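# Wie misst man einen winzigen Tropfen?

Ein Teelöffel fasst etwa so viel Wasser wie viele, viele Tropfen. In einem Labor ist schon ein einziger Tropfen oft zu viel. Dort braucht man Mengen, die man kaum sehen kann. Dafür gibt es die Mikropipette.

## Was ist ein Mikroliter?

Eine große Milchpackung enthält einen Liter. Teilt man einen Liter in tausend gleiche Teile, bekommt man Milliliter. Teilt man einen Milliliter noch einmal in tausend Teile, bekommt man Mikroliter. Mit einer Mikropipette kann man zum Beispiel 11 Mikroliter aufnehmen. Bei einer größeren stellt man vielleicht 566 ein.

## Wo hängt die Pipette?

Wenn man eine Pipette flach hinlegt, kann Flüssigkeit in das Gerät laufen. Deshalb hängt man sie nach der Arbeit auf. Der Ständer sieht aus wie ein breiter, niedriger Bogen: zwei graue Beine und oben eine blaue Stange. Die Pipette hängt senkrecht daran, mit dem Knopf nach oben. Unten wird sie immer schmaler. Rechts vor dem Ständer ist noch Platz für ein durchsichtiges Gestell mit runden Löchern, in die kleine Röhrchen passen.

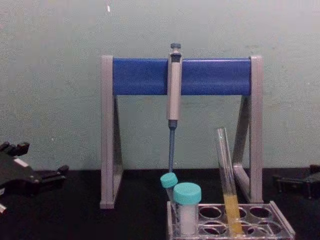
## So wird pipettiert

1. Eine saubere Spitze aus Kunststoff auf das untere Ende stecken.
2. Den Knopf mit dem Daumen bis zum ersten Widerstand drücken.
3. Die Spitze in die Flüssigkeit tauchen und den Knopf langsam loslassen. Jetzt steigt die Flüssigkeit in die Spitze.
4. Die Spitze in ein leeres Röhrchen halten und den Knopf ganz durchdrücken.
5. Die gebrauchte Spitze abwerfen. Für die nächste Flüssigkeit nimmt man eine neue.

## Zum Ausprobieren

Dima Nseir zeigt Schulklassen, wie das mit einer Tropfpipette aus der Apotheke geht. Ihr braucht dazu Wasser, Lebensmittelfarbe und 3 kleine Gläser. Färbt das Wasser im ersten Glas. Gebt dann einen Tropfen davon in das zweite Glas mit klarem Wasser. Aus dem zweiten Glas kommt ein Tropfen in das dritte. Vergleicht die Farben vor einem weißen Blatt Papier.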